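April 10, 2019
My desk, before May

In May our office moves to the other building, and today the letter came with the rules. Every person gets two boxes, each not heavier than 30 pounds, and a desk number. Mine is 257. I do not know yet if it is near a window.

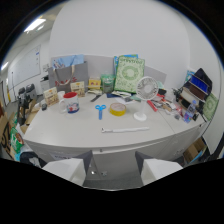
I have worked for Clallside for almost four years and I never thought that I own many things there. At home I am strict about it. At work, I see now, I let everything come and stay. I stayed after five to make a beginning, and I promised myself to decide about each thing only one time. The scissors with the blue handles are from the company, so they must go back to the supply closet, and the yellow tape too, although I am sure I am the only one who ever used it. The small white fan is mine. I bought it in my first summer, when the air conditioning was broken for nine days, and I will carry it in my own hands because I do not trust the movers with the thin stem.

The mug was the difficult one. It is red inside, and coffee looks very dark and serious in it. I drank from it on my first morning, when I did not yet understand the jokes in the kitchen and laughed one second after everybody. I wanted to wrap it today, but then what would I drink from until May? So the mug stays out until the last day, and the little white cup also.

The two wooden cards I have moved from one side to the other so many times that I stopped to read them. Today I read them again, slowly, and I decided to keep both. They are light and they will fit between books. The big green board with the wreath of flowers is another matter. It does not fit in any box that they gave us. I measured it, 37 centimeters on the side that matters, and the box is smaller by the width of two fingers. I was surprised how sad this made me. I looked in the Trasto catalog for a larger box, but then I remembered that the letter says only their boxes are accepted. Maybe I can take it home on the bus, with a towel around it.

The gray paper bag I will use for the things that go home. It has a strong handle, and it has been standing against the partition so long that I do not see it anymore. I did not empty it today. I was tired, and I know that when I empty it I will find papers I should have answered.

I also wrote to Khosravi, the moving company, to ask if a glass jar is allowed. The answer came in four minutes: "Glass at own risk." I think I will carry the jar too. So now I have the fan, the jar and the board for my two hands, and I must make at least two trips.

On the way home I missed the 47 and had to wait for the next one. I bought bread and a piece of the white cheese from Jadach, and ate a part of it at the bus stop, which I would not do if somebody knew me there. Tomorrow I start with the drawers. I must bring a cloth, and ask for the key to the left one.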